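Oiling and Maintaining Wooden Work Surfaces

Bare and oiled wood both take up moisture, and both move with it. A kitchen worktop in a heated house will shrink across the grain in winter and swell again by May. Oil does not stop this, but it slows it down enough that the surface stays flat and the joints stay closed.

Check the existing finish first. Put a few drops of water on the surface and leave them for ten minutes. If the water beads, the finish is sound and needs only cleaning. If it soaks in and leaves a dark spot, the surface is due for oil. Test near the sink and again near the stove, where wear is heaviest. A varnished or lacquered top will not accept oil at all; the oil sits on the film and turns sticky.

Cleaning. Wipe with warm water and a small amount of dish soap, then with clean water, then with a dry cloth. Avoid bleach and scouring powder. Grease near the stove can be lifted with mineral spirits on a rag. Leave the top overnight before sanding.

Sanding. Start with 120 grit and finish with 180. Going finer than 220 closes the surface and reduces the amount of oil it will take. Always sand along the grain. Scratches that cross it are hard to see on dry wood and very easy to see once the oil is on.

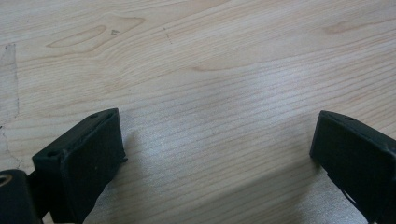

Vacuum the dust, then wipe with a cloth barely dampened with mineral spirits. Check the surface with a lamp held low at one end. Any remaining scratches will cast a shadow and should be sanded out with the last grit used.

Applying the oil. Use food-grade mineral oil for chopping boards and a hardening oil, such as tung or boiled linseed, for worktops. Read the label – some hardening oils contain metal driers and are not meant for surfaces that touch food. Spread a thin coat with a lint-free cloth, leave it for 30 minutes, then wipe off everything that has not soaked in. Oil left standing dries to a gummy layer that has to be scraped.

Allow a full day between coats. A new top needs three or four coats, an old one usually 2. Do the underside as well if it can be reached. A board sealed on one face only will cup.

Rags. Cloths wet with linseed or tung oil can heat up and catch fire on their own. Lay them flat outdoors until stiff, or put them in a metal can filled with water and close the lid. Do not ball them up in the trash.

Small repairs
Black rings from iron pans: oxalic acid solution, gloves, rinse twice, dry fully.
White rings from hot cups: a little oil rubbed along the grain.
Dents: damp cloth and a warm iron, a few seconds at a time, then a light sanding.
Burns: scrape with a sharp blade, sand, and re-oil the area.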